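Two-arm table build, shared workshop on Gekwood
Progress report no. 3 to the Ó Dubhghaill small grants fund
10/09/2024
Written by Yurani Ñahui

Hi Jadwiga,

You asked for something shorter than last time and with more pictures, so I'll put the pictures first and then talk your ear off anyway. The plate job is what we've been living with since May, and it's where most of your money has gone.
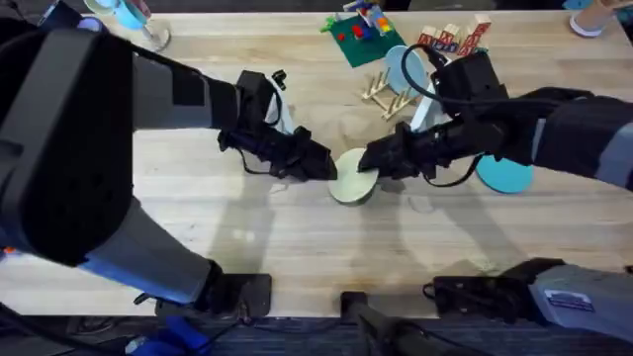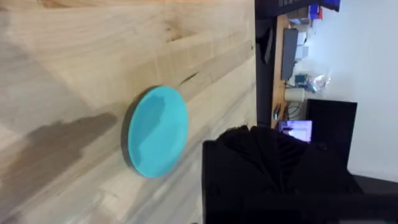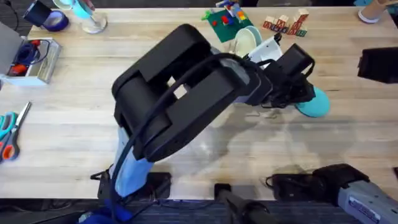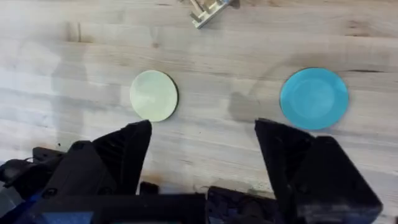 The plate work on the wooden table. The first and third pictures show both arms; the second and fourth are from a wrist camera.

So, where are we? Both arms are mounted, both are talking to the same computer, and both can be driven by hand at the same time without one of them sulking and dropping off the network. That last part took way longer than I told you it would (sorry!). Raimonds traced it to a power supply that dipped whenever the two shoulders lifted together. We swapped it for a bigger one and it's been fine ever since.

The task we promised you was to take plates off the table and stand them in the rack, with two arms sharing the work. Lying flat, a plate is a miserable thing to pick up. The fingers want something to close on, and a thin rim right down against the wood doesn't give them much. What works best for us so far is getting one finger under the rim, tipping the plate up, and letting the second arm steady it from the other side. Driven by a person, we get there most of the time. Running by itself it's still pretty hit and miss, and I'd rather you heard that from me than from Raimonds at the open evening.

We've logged 840 driven runs since the last report. Līga went through every one of them with a mug of tea and threw out 79, mostly ones where whoever was driving gave up halfway or bumped the rack. She also made us write down who was driving, and wow, you can really tell us apart. I'm slow and fussy. Ximeng goes at it like he's clearing a café at closing time, and the software seems to learn more from his runs than mine, so he's doing most of the driving now.

Things that cost us time:

The table top moved. It's a lovely slab, but the clamps had crept a little and every saved position was off by a finger's width. We now check the zero position each session before anybody touches anything else.

Shadows. The arms throw big soft ones across the wood, and the pale green plate is so close to the color of the table that the wrist camera has a hard time with it. The turquoise one is easy. We've kept both in on purpose, and I'd like to try a second lamp on the far side to even things out.

Cables. We've rerouted the wrist cables twice and I still don't love how much slack there is. Raimonds wants to print little clips for them. I say zip ties. We'll see who wins.

Money: we've spent $2635 of the grant up to now. The big items were the power supply, the mounting hardware, a spare set of gripper fingers from Skilament and the wrist cameras from Nendex. The receipts are in the folder you shared with us, apart from the one for the clamps, which I paid for in cash and have to go back and ask for. I haven't touched the training-time line yet and will probably need all of it next.

Next up is getting the handoff between the arms to run without a person on the controls, just for one plate and one slot in the rack. After that we'll try a different plate order, and then bowls, if there's time. I had cups in the original plan too, and I'd like to move those to the next round if that's all right with you. Could you let me know whether that needs a formal change request or if this email counts?

Also, Ximeng has asked if the fund would mind us sharing the run logs with the other workshops. I told him I'd check with you first. Come by any evening you like, somebody's usually in, and you can have a go at driving!

Yurani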